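Sunday, August 2, 2026
By Soudabeh Tabrizi, Hokeo
Print | E-mail this release
14 shares | 3 comments

HOKEO OPENS BOOKINGS FOR ITS OCTOBER FOLDING NIGHTS

If your bed spends most of the week as a second wardrobe, mine did too, and I run a laundry-skills outfit, so let's all be kind to each other. Today I'm very happy to say that bookings are open for the Hokeo Folding Nights, our first season of small at-home sessions on sorting, folding and putting away in rooms that don't have much room!

The idea is simple. We come to your place, we use your bed as the table, and we work through whatever's on it. Caps, shorts, the good jumper, the T-shirt you keep meaning to deal with. A bed with a bamboo sleeping mat is my favourite surface for this, firm and flat, and you can slide a sleeve straight without dragging the doona along with it.

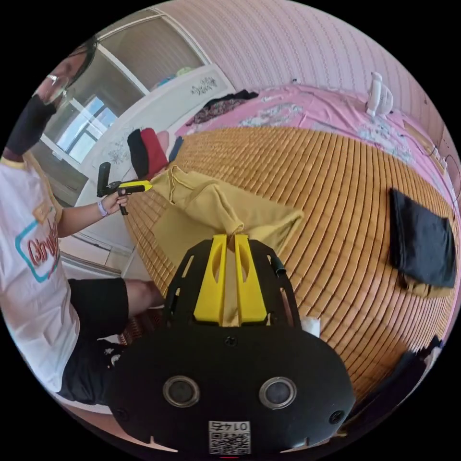
A mustard-yellow garment on the bamboo mat, with a folded navy one to the right.

We ran 162 trial sessions before settling on the program, and the thing people asked about most was knits and tees that come off the line all twisted. So the first half hour is just that. Grab the piece at both ends, give it a gentle pull until the seams line up, and only then lay it down (please don't fold a twist, you'll be wearing the crease all day). 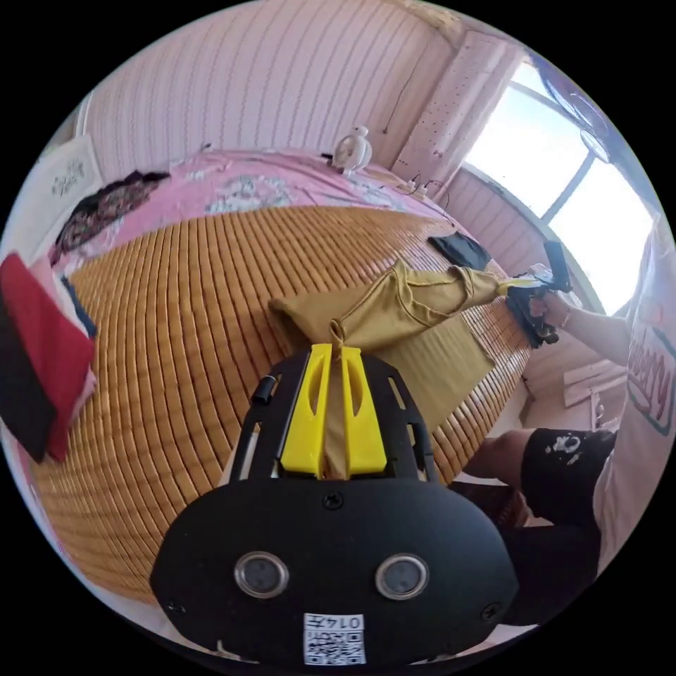

After that we get to colour. My colleague Janaka Sultana likes to pile darks at the back of the bed and keep the front clear for the piece you're working on, and I've come around to her way after years of arguing. Esmaeil Bahrami handles the bit everyone dreads, meaning the clothes hanging off the side of the mattress and the boxes underneath it.

"I start with the shirt that's easiest to see," Esmaeil says. "Collar up, sleeves out, smooth it down. Once one's flat you'll want to do the next."

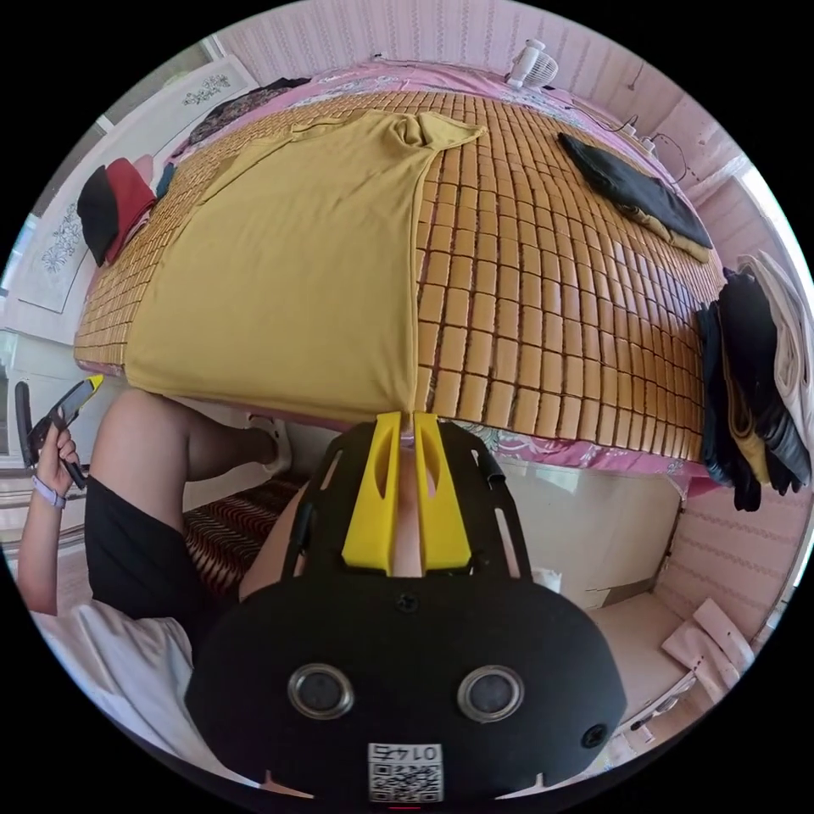 Mustard T-shirt laid flat, collar and sleeves to the top.

We've got 2,000 places for the season and 8 of them went to our trial hosts this morning, leaving 1,992. Every booking comes with the Grernden folding card, written by Ghazal Golestani and printed big enough to read from the other side of the bed. Sessions run on weeknights through October, and renters, sharehouses and students are all very welcome.

To book, ask for Bijan Mazandarani at the Hokeo desk. Media wanting to sit in on a session can ask for me, and bring a basket of your own if you like!

E-mail this release | Print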